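Rostcombe Robotics Club: Desk and Drawer Set

Posted by the Rostcombe data team, 14/11/2024
13 comments | 108 shares

# Desk and Drawer Set, November release

Hello, and welcome to the second thing our club has ever put out in public! This is the data card for the recordings our students made for the Siltus challenge, the part of the contest where an arm has to learn small household jobs from people doing them by hand. If you were on last year's team, much of the layout will look familiar, though we have renamed most of the folders (sorry about that). 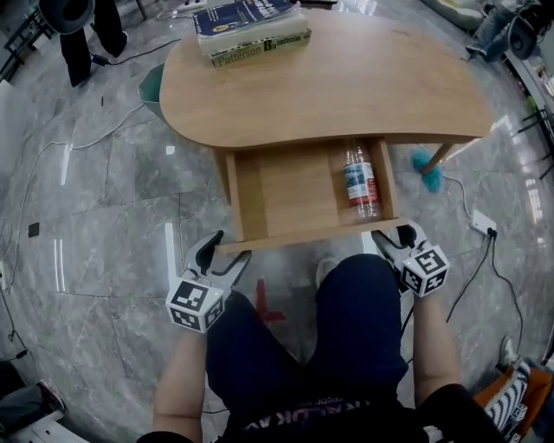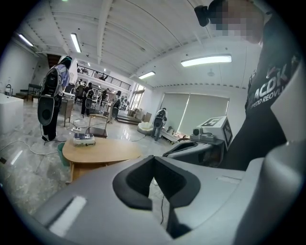
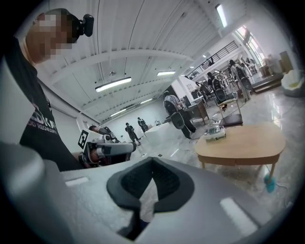
All three come from the same session, the first one taken at a desk with its drawer open and the other two looking out across the hall from the grippers.

A reader from the Drendberg club wrote in to ask whether a set this small is worth training on at all, and said that their own first try, with even fewer recordings, learned to open a drawer nicely and then pushed it straight off its runners. We think that is a fair worry, and we would love to hear how they got past it. Our own hope is that people will mix this set with theirs — please do, and tell us how it goes.

## What is in the download

There are 286 recordings, sorted into 4 tasks:

- `drawer_open`
- `drawer_close`
- `bottle_move`
- `book_stack`

Each recording has its own folder with the video from the left gripper, the video from the right gripper, the head view, and a small text file called `notes.txt`. The notes are written by whichever student did the recording, so the style wanders a good deal. Some are one word long, and a few go on for a paragraph about where the bottle rolled to. We decided to leave them as they were.

## How we recorded

Everybody took turns, including the new members who joined in November and had never held a gripper before. You will be able to tell which recordings are theirs, because they are slow and careful and, to our eyes, often the best ones. A typical take lasts about 13 seconds. We put things back by hand between takes and tried to vary the starting spot a little, but people do have habits, and the bottle ends up on the right more than it should.

## Known problems

The clocks on the two grippers drift apart in the longer takes of `book_stack`. Run `align.py` before you do anything else. The head view also swings away now and then when someone calls across the room, and we have marked those takes with `look_away` in the notes wherever we caught them.

## Using it

Schools and clubs may use everything here freely. If you enter the Major round with a model trained on it, please mention Rostcombe in your write-up. Fixes to the notes are very welcome — send them to the club inbox with the folder name in the subject line.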